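Kurs Rechnertechnik für Einsteiger, Kursnummer 3132
Handout zum zweiten Abend: Wir schauen in den Rechner hinein
Stand: 8.11.25

Schön, dass Sie wieder dabei sind! Beim letzten Mal haben wir viel über Begriffe gesprochen, und manche von Ihnen haben (ganz zu Recht) gefragt, wann es denn endlich ans Schrauben geht. Nun ist es so weit. Bitte lesen Sie die folgenden Seiten trotzdem einmal in Ruhe durch, bevor Sie zum Schraubendreher greifen, es liest sich am Küchentisch einfach besser als mit den Händen im Gehäuse.

Vor dem Öffnen

Netzstecker ziehen, nicht bloß ausschalten. Danach den Einschaltknopf noch einmal für ein paar Sekunden drücken und kurz an ein blankes, geerdetes Metallteil fassen, zum Beispiel an einen Heizkörper ohne Lack. Das Netzteil selbst bleibt bei uns immer zu, auch wenn die Neugier groß ist. Für die Schrauben liegen die Sortierschalen von Windale bereit, und wer mag, klebt sich einen Zettel dazu.

Sich zurechtfinden

Am Anfang sieht das alles nach einem großen Durcheinander aus, das ging mir früher genauso. Suchen Sie sich deshalb zuerst die grüne Hauptplatine und auf ihr den Prozessor. Ohne Kühler erkennt man ihn sofort: ein silbernes Quadrat, gehalten von einem Metallrahmen mit einem kleinen Hebel. Von dort aus tasten Sie sich weiter zu den vier Speicherbänken mit ihren hellen Riegeln an den Enden, dann zu den Steckplätzen für Erweiterungskarten, von denen der weiße ein PCI-Steckplatz ist. Der blaue Anschluss am Rand ist für SATA, also für Laufwerke. Und vom Netzteil, dem grauen Metallkasten mit dem Lochgitter, laufen gelbe und schwarze Leitungen herunter.

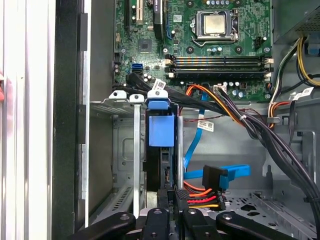
Kabel lösen und merken

Ziehen Sie immer am Stecker und niemals an den Adern! Viele Stecker haben eine kleine Nase, die man mit dem Daumen drückt, und dann darf man ruhig ein wenig wackeln. Bitte notieren Sie auf dem Arbeitsblatt (Blatt 17 in der Mappe), welches Kabel wohin gehörte, gern mit einer kleinen Skizze. Zehn Minuten Zeichnen haben mir schon manchen Abend gerettet.

Bis zum nächsten Mal

Im Skript von Zovolmont die Seite 80 lesen, dort geht es um Wärmeleitpaste und um das Aufsetzen des Kühlers.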